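Home > Projectors > Home cinema > Brivness Prindero

Brivness Prindero home cinema projector
In stock at Jistgate
Page last edited in April

We sell this projector. You should bear that in mind while reading, although anyone who has used our shop before will know that we tend to talk people out of things. The Prindero is decent. It is also sold, by its makers, with a good deal of nonsense printed on the box, and this page is mainly an attempt to separate one from the other before you spend your money.

The short version

Good picture in a dark room. Tolerable picture in a dim one. In daylight, buy a television.

Quiet in its lower setting, noticeable in its higher one. The sound is poor. The remote is nasty. The lens is better than we expected at the price, and it's the reason we stock the thing at all.

What the box says, and what we think of it

"4000 lumens of cinema brilliance"

This is the maker's figure for the brightest mode, and the brightest mode is green. Faces look seasick. You would use it for a football match with the curtains open, or for putting a spreadsheet on a wall, and you would not use it for a film. Switch to the mode called Film (sensibly named, for once) and the picture drops to something a good deal dimmer and a great deal nicer. Brivness does not publish a brightness figure for Film mode. We have asked. We were sent the brochure again.

Our own view is that the Film mode is bright enough for a medium-sized screen in a room with proper curtains. If your room has pale walls and a big window with a thin blind, no projector in this price range will give you deep blacks until the sun has gone down.

"True cinema blacks"

No. They are dark greys, as they are on nearly every projector we have sold. Watch a night scene with a bright title on it and the grey goes unnoticed. Watch a slow, dim thriller where somebody creeps through a cellar for ten minutes and you will notice it the whole way through. There is a setting called Dynamic Iris which is supposed to help. It closes down in dark scenes and opens up in bright ones, and you can see it doing so, usually a moment too late. We leave it off.

"Immersive built-in sound"

There is a speaker in there somewhere. It will tell you that the projector has sound. Voices come from behind your head if the unit is on a shelf at the back of the room, which is an odd way to watch two people talking in front of you. Plan on a soundbar or a pair of ordinary speakers near the screen, and put the cost of them into your sums before you decide that this is a bargain.

"Smart streaming inside"

Smart for now. The menus are slow, the app shop is thin, and we have seen too many built-in systems left to rot by their makers to promise you anything about this one. Plug a streaming stick into the back and ignore the menus completely. The projector can be set to start on whichever input you used last, and once you've done that you may never see the home page again.

"Instant focus"

The automatic focus works, more or less, and then wanders off if somebody walks in front of the lens. Turn it off after the first go and use the ring. The ring is smooth and stays where you leave it.

What it does well

Sharpness. Text in the end credits is crisp right into the corners, and that isn't common. Older films look lovely on it, including the ones with heavy grain, provided you switch off the noise reduction. It arrives switched on. It makes skin look like candle wax.

Skin tones in Film mode are warm without going orange. Ginevra Cirillo, who sets up our demonstration room, spent a week of evenings with it and came back with very few changes to the standard settings: sharpness down a little, noise reduction off, motion smoothing off. Her list is printed and goes in with every unit we send out. The makers would prefer that you used their phone app for this. It wants your location, and we can't think why a projector would need it.

Moving pictures are handled well once the smoothing is off. A slow pan across a landscape will judder slightly, as it does in a cinema. If that bothers you, try the lowest smoothing setting before you give up, but please don't go higher. Everything turns into a daytime soap.

Will it fit your room?

Measure first. More of these come back to us for reasons of distance than for any fault. The zoom is modest, and there is a limit to how far it will stretch or shrink the picture. As a rule of thumb, we'd want 4 metres between the lens and the screen for the sort of picture most people have in mind when they say "big". If you have less than that, the picture gets smaller. It will still work, it just won't be the one you were imagining when you cleared the wall.

Keystone correction (the setting that squares up a picture thrown at an angle) is included and works by throwing away part of the image. Use as little of it as you can. Put the projector straight on to the screen and you need none.

Allow some space behind and to the sides for the fan. A closed cupboard will cook it.

Screen or wall?

A smooth wall painted plain matt white is fine for finding out whether you like having a projector. Plenty of our customers never move past the wall and we have no quarrel with them. If you do want a screen, the Martinelli pull-down is the one we'd point you to: plain white, matt, cheap, hangs flat. There is a dearer Martinelli screen with a grey coating which claims to rescue the picture in daylight. We put the two up next to each other in the shop one bright afternoon and went back to recommending the cheap one.

As for special projector paint, save your money.

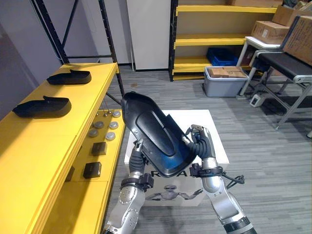
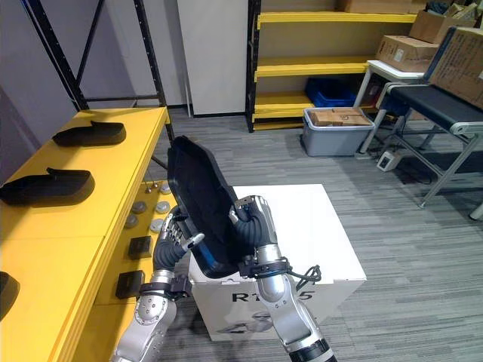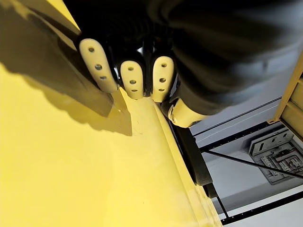
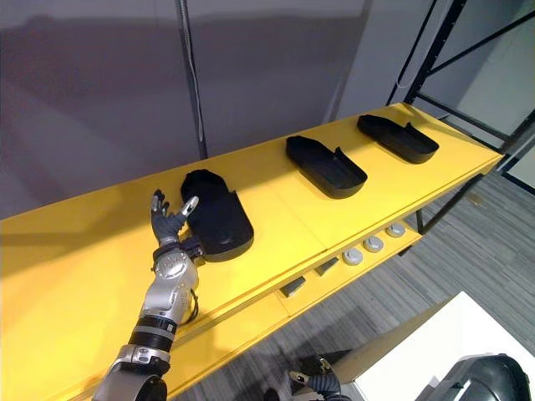 Cables deserve a word as well. The ones at the cheap end are usually all right over a short run. Over a long run, say from a cupboard at one end of the room up and across the ceiling, a poor cable will give you sparkles, dropouts or a blank screen, and you will blame the projector. Test the cable on the floor before you bury it in plaster. We have taken that phone call many times and there is never anything cheerful to say.

Gold plating on the plugs makes no difference that we have ever been able to see.

Running costs and upkeep

The light source isn't meant to be replaced by the owner. Brivness quotes a very long life for it, and we treat that number as we treat all such numbers: it was worked out in the low power mode, in a clean room, by people with something to sell. Use the lower setting when you can. It's quieter anyway.

There is a dust filter under a flap on the side. Pull it out now and then and run a soft brush over it. The manual is vague about how often, so go by how dusty your house is. If you smoke in the room, or burn a lot of candles, do it more.

Clean the lens with a proper lens cloth or leave it alone. A bit of dust on the glass does nothing to the picture. A scratch from a kitchen towel does.

Details

Maker: Brivness
Model: Prindero
Type: home cinema projector, single lens
Claimed brightness: 4000 lumens (see above, with eyebrows raised)
HDMI inputs: 2
Audio out: optical and headphone
Lens: manual zoom, manual or automatic focus
Mounting: shelf, table or ceiling (bracket sold separately)
Colour: white only
Guarantee: 4 years when bought from us, on parts and labour

In the box

Projector, remote, mains lead, a short HDMI cable that you will want to replace if the projector is going on the ceiling, a lens cap on a string, the manual, and Ginevra's settings sheet. Batteries for the remote are supposed to be included. They often aren't, so we put a pair in ourselves.

Who should buy it

People who watch films in the evening, in a room they can make dark, and who already own speakers or are willing to buy some.

Who shouldn't

Anyone after a replacement for the living room television. Anyone with a very small room. Gamers who care a great deal about delay — there is a game mode and it helps, but we wouldn't call it quick. Also anyone who already has a projector from the last few years and is generally happy with it. The improvement would be slight and your old one is worth next to nothing second-hand.

Extended cover

We're told we ought to offer you an extra protection plan at this point. The guarantee already covers what usually goes wrong, and the plan we were shown left out dropped units, pets and drinks, so we don't sell it.

Returns

Try it at home, at night, with a film you know well. If you don't like it, send it back in its own packaging with everything that came with it. Keep the foam. Units that come back rattling about in a box of newspaper are usually broken by the time they reach us, and then we have to argue with the courier.

If you'd like to see the Prindero running before you order, ring Jistgate first so that we can have the demonstration room dark when you get here. Bring your own disc if you like. We only ask that you sit through a dark scene as well as a bright one.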